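Search this site
Type and press enter

2018-08-25
By Malte Lammers

Psalm 88 and the Prayer That Does Not Resolve

In February our reading group at Murnelora began a slow study of the Psalms, taking one each week and reading it aloud two times before any discussion was permitted. The second reading is given by a different person, in a different translation where one is available. We have kept to this arrangement with few exceptions, and I have come to regard it as the most useful discipline the group has adopted.

The psalm I wish to consider is the eighty-eighth. Most of the laments in the Psalter follow a pattern that readers soon learn to expect. The speaker complains, asks for help, and then turns toward trust or praise, sometimes within a single verse. Psalm 13 makes the turn in six verses. Psalm 22, which opens with the cry of abandonment, arrives at the praise of the great congregation. Psalm 88 makes no such turn. Its final word in Hebrew is usually rendered "darkness," and there the text stops.

Katia Grasso, who gave the second reading, paused for a long time at the end, and several of us looked down to see whether a page had been missed. Eckhard Nolte then asked whether the psalm might be incomplete. It is a reasonable question, and older commentators have raised it. I know of no manuscript evidence that would settle the matter in favor of a lost ending, and I am inclined to receive the psalm as it stands. Those who compiled the collection had every opportunity to supply a closing verse of praise. 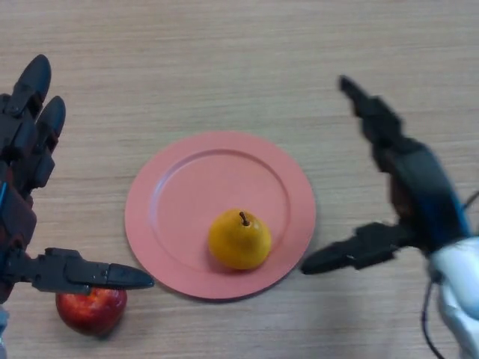 What the psalm does retain is its address. It opens with the words "O Lord, God of my salvation," and the speaker continues to address God directly throughout. He reports that he cries out by day and by night. He states that he prays in the morning. He asks a series of questions concerning the dead, and whether they can give praise, and he receives no reply within the text. The complaint is severe, and at several points God is named as the cause of the suffering. The speaker nevertheless keeps praying to the one he accuses.

Yaa Ankrah observed that in the congregation of her childhood this psalm was never read in public worship. She first encountered it as an adult, during an illness in her family, and was surprised to find it in the Bible at all. I suspect her experience is widely shared. The hymnal used at our church in Druvness contains 405 hymns, and I have been unable to find one that draws on this text. There are settings of Psalm 23 in generous supply.

I do not raise this as a criticism of those who prepare hymnals. Congregations gather for encouragement, and a service that ended on the word "darkness" would trouble many who attend. Kai Wendt made the case that the psalm belongs to private devotion and to pastoral visits, where it can be introduced with care. I accept much of his argument. My difference with him concerns the people who do not receive visits and who have told no one of their condition. They may hear Scripture only on the occasions when it is read to everyone.

There is also the matter of the heading, which attributes the psalm to Heman the Ezrahite and to the sons of Korah. Headings of this kind are difficult to interpret, and I would not wish to build an argument upon them. They do suggest that the psalm was at some stage given to singers. A prayer of this character was therefore considered fit to be sung by a group, and presumably on more than one occasion.

The group will take up Psalm 89 at its next meeting. It is much longer, and it begins with a declaration of steadfast love before moving to a complaint of its own. Readers who wish to follow along are asked to read the whole of it beforehand, including the closing doxology, which is generally understood to mark the end of the third book of the Psalter.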